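The Long Life of the Paper Cup

The refreshment hut at Stodley station opens at a quarter past five in the morning, and by eight the bin outside it is full. Most of what goes in is paper cups. Greer Gunn, who has run the hut for 3 years, gets through 2,000 of them in a busy month and more in July, when the walkers come.

A paper cup is not all paper. The usual kind has a thin plastic lining that keeps the drink from soaking through, and that lining is the trouble. Ordinary paper mills cannot easily separate it from the fibre, so cups put in with newspapers and cardboard are often pulled out and burned. 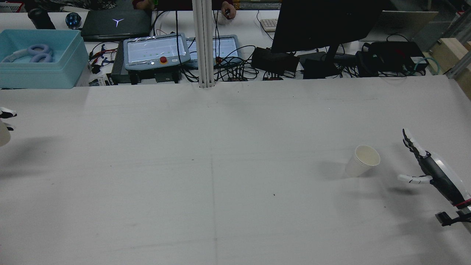
Blackwood, the next town up the line, now has separate cup bins at the library, the market hall and the bus station. They were emptied 847 times last year. The cups go to a depot at Manstead, where they are baled and sent on to a mill that soaks the lining off.

Gunn has tried the other route. She sells a refillable cup for £5 and takes 20p off every drink served in one. Regulars bought them in the first few weeks. Passing trade did not, and she says a fair number of the regulars leave theirs at home.

"People are half asleep at that hour," she says. "They want a tea and they want the train."

She has asked the council for a cup bin on the platform and is waiting for a reply.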